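# Renting a kitchen flat from Wallin: questions we get often

Last changed 25 May 2021 by Oda Aasen

These are the questions that new tenants send to me most. If your question is missing, please write to me and I will answer when I am at the desk. The answers are valid for both our houses, Cusstead and Rindley, except where I write the name of one house.

## Before you move in

**How much is the deposit?**

The deposit is 4,000 for all flats, also the small ones under the roof. It must be on our account before you get the keys. We can't accept cash, and we can't accept that you pay half now and half later.

**When do I get the keys?**

At noon on the first day of your contract. If you arrive in the evening, ask me for the code to the key box at least two days before. The key box is left of the main door in Cusstead. In Rindley it is in the bicycle passage, and the light there goes off quite fast, so have your phone ready.

**Can I see the flat first?**

Yes, if the present tenant agrees. In July we don't do viewings.

**What is already in the kitchen?**

A stove, a refrigerator with a small freezer, a sink and a countertop. There is also a basic set of plates, cups and cutlery. Some tenants prefer to use their own things. In that case put ours in the top cupboard and leave them there until you move out. Please don't carry them down to the cellar, it is humid and we had mold on them once. 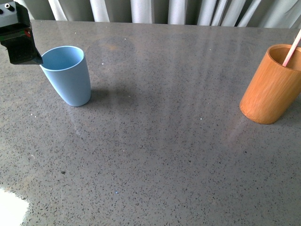 **How do I clean the countertop?**

With warm water, a soft cloth and a little dish soap. Don't use powder cleaner or the rough side of the sponge, as they make the surface dull. Coffee and red beet should be wiped the same day. For lime around the faucet you can use vinegar mixed with water, but rinse well after. Always put something under hot pots.

## Living in the house

**Where do I throw the garbage?**

The bins are in the yard. Paper and glass are separate, and the rest goes in the large bin. Old furniture doesn't belong there. If you leave a mattress beside the bins, we must order a special pickup and divide the cost on everyone in the house, and then your neighbors are angry with good reason.

**How does the laundry booking work?**

You book in Fodeo, the same system where you report repairs. One booking is 77 minutes. This sounds strange, but it is the longest program of the machines plus the time to empty them. If you are late more than 15 minutes, another tenant may take your time.

I forgot my Fodeo password, and the reset mail doesn't come. Many people write this to me. Look first in the spam folder. Then check that you have registered with the same address as in your contract. If it still doesn't work, I can reset it by hand.

**Is it allowed to have a pet?**

Cats and small animals, yes. Dogs only in Rindley, on the ground floor, and you need a written permission.

**The radiator is cold. What should I do?**

Open the valve completely and wait one hour. If it is warm at the bottom and cold at the top, there is air in it. Report it in Fodeo with your flat number. Please don't open the air screw yourself.

## Moving out

**How long is the notice period?**

Two months, counted from the last day of the month when we receive your letter. An e-mail is enough if it has your full name and flat number. You will get a confirmation from me. Without the confirmation the notice is not registered, so please ask again if you hear nothing.

**When do I get my deposit back?**

Within 31 days after the inspection. If something must be repaired, we send you the bill first, and you can make an objection before we take any money.

**Must I paint the walls?**

Only if you have painted them in another color. Small holes from pictures are fine, you don't need to fill them.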